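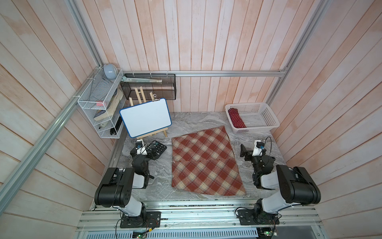

Setup and Upkeep of the Ferlow Cell
Final report, summer project
Tõnu Ramanauskas
Wakach Lab, Beaudoin College, Garketstead
August 2025

1. Background

The Ferlow cell is the two-arm workcell in the Wakach Lab. It was built in January by the group before mine. When I took it over, both arms ran, but there was no written procedure for starting it, checking it or putting it back together after a fault. The left arm also lost its connection several times a day. My project was to find that fault, fix it, and write down a routine that the next student can follow without asking me.

The work did not include any changes to the control software. I used it as it was.

2. The cell

The two arms are bolted to black mounting plates on the aluminum rails at the front, and they face the back wall. The walls are painted wood planks and the work surface has a gray marble pattern. More aluminum rail runs along the back and up the corners, and the wire rack and the mesh basket are mounted on it. Each arm has a small green circuit board below the front rails, next to the vent panel. Each gripper has its own camera on the wrist.

The objects stay in the cell between sessions. The set I worked with had a plaid cloth, a calculator, a small whiteboard on an easel, and a white plastic basket with a polka dot cloth in it. The wire rack on the left holds the smaller things, including an eraser and a thick book.

3. The left arm fault

The left arm would stop answering in the middle of a move. The software showed a lost connection, and the arm had to be restarted and sent to its home position again. The right arm never did this.

I kept a log for two weeks and recorded 23 dropouts. Nineteen of them came when the forearm was stretched far out over the surface. That made me look at the cable first. I swapped the two circuit boards for one day and the fault stayed with the left arm, so the boards were fine.

The cable had been tied too tightly at the elbow. When the arm reached out, the cable pulled on the connector at the wrist. I cut the ties between elbow and wrist, reseated the connector, and left a loop of slack before tying the cable down again. The loop has to be large enough for a full reach and must stay clear of the fingers. My first one was too long and caught on the easel, so I made it shorter the same afternoon.

After the repair I ran 1,000 reach-and-return moves over three days. There was one dropout, and I caused that one by leaning on the power switch.

4. Mounting plates

While I had the tools out I checked the bolts on both plates. Two on the left plate could be turned by hand. I took them out, cleaned them, and put them back with thread locker. I then drew a line in paint marker across each bolt head and onto the plate. If the line is broken, the bolt has moved. I did the same on the right plate, where everything was tight.

Moving a plate even slightly changes where the gripper ends up, so both arms were calibrated again. I used the corner of the calculator as a touch point for the left arm, and a taped mark for the right. 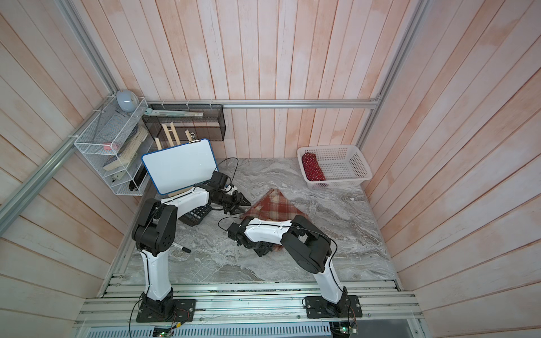 Figure 1. Cloth check, with the right gripper on the plaid cloth and the left gripper over the calculator.

5. Start-up routine

The routine takes 10 minutes. The order matters for the first four steps.

Look at the paint lines on both plates.
Follow each cable by eye from the plate to the wrist and check that no tie has come loose.
Clear the space over the front rails and power on the left arm, then the right.
Send both arms home and wait until they have stopped.
Open and close each gripper five times.
Wipe the wrist camera lenses with a dry cloth and check both pictures on the monitor.
Lay the plaid cloth in the middle and bring one gripper down on it at low speed. It should press lightly and not push the cloth along.
Write the result in the log, including days when nothing is wrong.

The cloth check was added late. The fingertips sat a little lower after calibration than before, and a hard object would have hidden this until something got scratched. Both arms should not go for the cloth at the same time at full speed. They can meet over the left side of it.

6. Weekly work

Once a week the vent panel is vacuumed. Cloth fibers collect there faster than I expected. The cable ties on the wire rack get a tug, and so do the ones on the arms. After every 100 hours of running time the finger pads are compared with a new pair and changed if the edges have rounded off. I changed the pads on the right arm once and have not had to change the left.

7. Still open

The right elbow makes a faint click when it starts from rest. I found no play in the joint and the position readings are normal, so I left it closed. Spare ties and one spare wrist cable are in the drawer under the monitor. The connector on that spare has not been tested.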